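Cómo grabar demostraciones de recogida de basura con dos brazos

Guía de trabajo del equipo de Orkow. Revisada en octubre.

Esta página explica cómo grabamos los ejemplos para la tarea de limpiar la mesa. Está escrita para las personas que empiezan a teleoperar y ya saben encender los brazos y ponerlos en posición de reposo. Si todavía no lo sabe, lea antes la página de Siu-fong Tsao sobre el arranque, porque aquí no lo repito.

El español no es mi primera lengua. Si alguna frase no queda clara, escríbame y la corrijo.

Qué queremos conseguir

Un episodio es una demostración completa: empieza con los dos brazos en reposo y los objetos sobre la mesa, y termina con los objetos dentro del cubo y los brazos otra vez en reposo. El modelo aprende de la imagen y de las posiciones de las articulaciones al mismo tiempo. Por eso un episodio con un movimiento dudoso en el medio enseña también la duda.

Para esta tarea el objetivo es de 2000 episodios. Cada sesión tiene 50, y después de la sesión hay una revisión. No se graban dos sesiones seguidas con el mismo operador.

Material

Mesa con los dos brazos montados
Cubo para la basura
Papel para arrugar y bolsas vacías de tipo aluminio
Paño seco
Hoja de sesión, en papel o en Morsy (nuestro programa de anotación)

Preparar los objetos

Arrugue el papel con la mano, sin apretarlo demasiado. Una bola muy dura resbala entre los dedos de la pinza, y una bola muy floja se abre cuando el brazo la levanta. Con las bolsas pasa algo distinto: conviene que estén aplastadas de manera irregular, con algún pliegue levantado que se pueda agarrar.

Cambie la forma de los objetos entre episodios. No hace falta usar objetos nuevos cada vez, basta con abrirlos un poco y arrugarlos de nuevo. Cuando una bolsa ya está rota, se retira de la sesión.

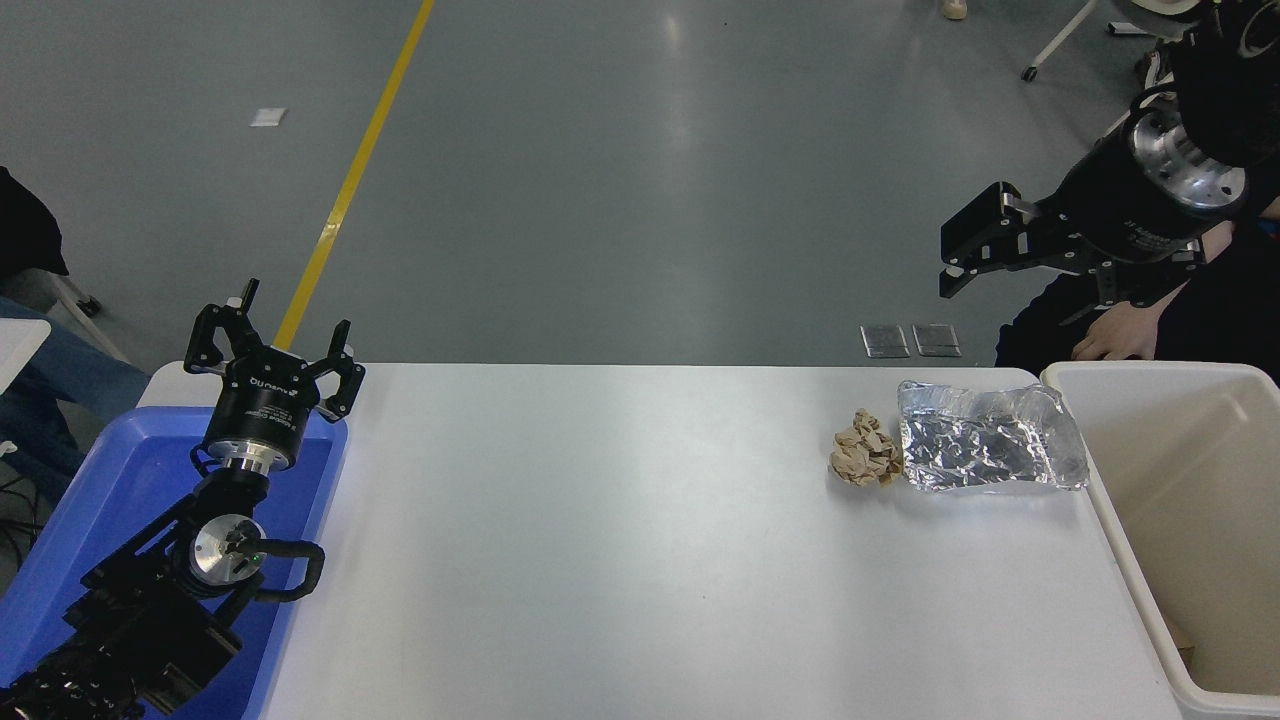 La colocación inicial es la parte donde más se equivocan los operadores nuevos, y yo también me equivoqué mucho en mi primera semana. La tendencia natural es poner los objetos siempre en el mismo lugar cómodo. Hay que variar la posición, la orientación y también la distancia entre ellos. El papel y la bolsa plateada pueden tocarse, como en esta colocación junto al cubo, y es un caso que nos interesa mucho: el brazo debe coger uno sin arrastrar el otro. En una sesión queremos 21 episodios con los objetos en contacto. El resto se reparte con los objetos separados, cerca y lejos del cubo.

Grabar el episodio, paso a paso

1. Ponga los dos brazos en reposo y las pinzas abiertas. Espere a que no se muevan.

2. Coloque los objetos y retire las manos. No empiece la grabación si su mano está todavía encima de la mesa.

3. Inicie la grabación y espere un segundo antes del primer movimiento. Ese segundo quieto se recorta después, pero sirve para comprobar que las cámaras están sincronizadas.

4. Decida qué brazo trabaja. Si los objetos están en la mitad derecha, trabaja el derecho y el izquierdo queda en reposo. No cambie de brazo a mitad de un agarre.

5. Acerque la pinza despacio, con una trayectoria continua. Es mejor un movimiento lento y seguido que tres rápidos con paradas.

6. Cierre la pinza sobre una esquina o un pliegue del objeto. En las bolsas, el agarre por el centro suele fallar, porque el material se hunde y los dedos se cierran encima.

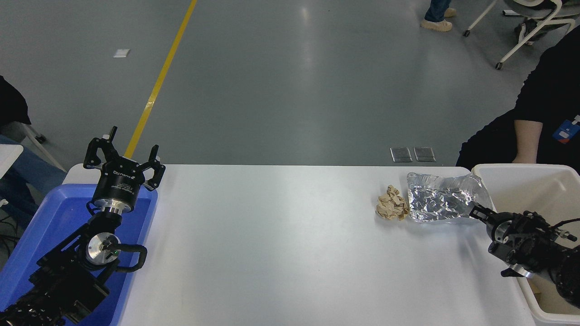 7. Levante el objeto en vertical, lo suficiente para pasar por encima del borde del cubo. Si lo arrastra por la mesa, se lleva otros objetos con él y el episodio ya no vale como ejemplo limpio.

8. Abra la pinza cuando el objeto esté completamente encima del cubo. No lo suelte en el borde.

9. Repita con el objeto siguiente. Si hay varios trozos de papel juntos, cójalos de uno en uno, aunque parezca posible cogerlos todos en un solo agarre.

10. Vuelva a la posición de reposo y pare la grabación.

Qué hacer cuando falla el agarre

Un fallo no obliga a tirar el episodio. Si la pinza se cierra en vacío, ábrala, suba un poco y pruebe otra vez. Estas correcciones son útiles, el modelo también necesita ver cómo se sale de un error. Pero el límite es de 3 intentos por objeto. Después, pare y marque el episodio como fallido.

Si el objeto cae al suelo, pare también. No lo devuelva a la mesa durante la grabación.

Anotar

En Morsy se rellenan cuatro campos: operador, brazo utilizado, tipo de colocación (en contacto o separados) y resultado. El campo de comentarios es libre. Escriba ahí todo lo que le parezca raro, por ejemplo un ruido en una articulación o un retraso en la imagen. Yuk-lan Kuo lee estos comentarios antes de subir los datos, y gracias a uno de ellos encontramos en Nonisholm un cable que hacía mal contacto.

Hay tres resultados posibles:

Limpio: todos los objetos en el cubo, sin reintentos.
Con corrección: todos los objetos en el cubo, con uno o más reintentos.
Fallido: cualquier otro caso.

Por favor, no marque como limpio un episodio con corrección. Los dos se usan para entrenar, pero con pesos distintos.

Revisión después de la sesión

Mire los episodios a velocidad doble. Se descartan aquellos en los que una mano entra en la zona de trabajo de la mesa durante el movimiento, aquellos en los que el brazo tapa el objeto durante todo el agarre y aquellos en los que falta una cámara. Las personas que pasan por el fondo no son motivo para descartar.

Vacíe el cubo al terminar y limpie la mesa con el paño seco. Los datos se copian al servidor de Baltstead por la noche, así que el ordenador de grabación debe quedar encendido.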